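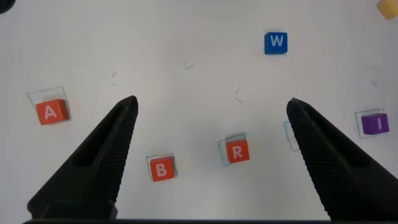 **Folasade Odukoya**, contributing editor, robotics and automation

**Placement drift** is a fault in robotic pick-and-place work in which objects are set down progressively further from their intended positions, although the controller reports each move as complete. It is most often described in tabletop sorting cells that use a two-fingered gripper and a camera mounted at the wrist. In the Irkalano control software the fault is logged as code 252.

## Background

The best documented case comes from Valtaditz, a small automation lab that used lettered cubes to test its placement routines. Target positions were drawn by hand on a white tabletop as thin outlines slightly larger than the cubes. A cube that sits toward one side of its outline, or at a different angle to it, gives the operator a quick visual check without any measuring equipment.

The lab's test program, Listeo, treated a placement as good if the fingers opened at the programmed coordinates. It did not check where the cube had come to rest.

## The Valtaditz fault

In March, operators noticed that cubes were being released off-centre by as much as 15 millimetres. Listeo recorded no errors. The drift grew over a shift and went back to nearly nothing after a restart, which led staff to suspect the software first. Two updates were installed with no change in behaviour.

Halima Obi, the technician who traced the fault, found a loose set screw in the wrist coupling. The gripper could rotate a small amount under load, and the error built up until the homing routine cleared it. A second cause was wear on the ridged inner faces of the fingers. Where the ridges had flattened, a cube could pivot in the grip before release — enough to leave it at a slight angle on the table.

## Safety

No one was hurt. The lab classed the fault as a safety matter all the same, as the same coupling was fitted to an arm handling glass vials elsewhere in the building. A second concern was operator behaviour. Staff had got into the habit of reaching in to straighten cubes by hand while the arm was paused, and a paused arm in that cell was still under power. The practice was banned in a notice dated Dec 11, 2018.

## Detection and correction

The lab's revised procedure includes the following:

- Check the wrist coupling for play before each shift, with power isolated.
- Compare the wrist camera view with the drawn outlines after every placement.
- Replace both fingers together when the ridges on either one show wear.
- Stop the run after 2 misplacements in a row.

Dauda, a later version of the test program, added the camera comparison as an automatic step. It can give false alarms when a finger hides part of an outline, so the arm is raised clear of the table before the check is made.

## See also

- Backlash (engineering)
- End effector
- Lockout procedures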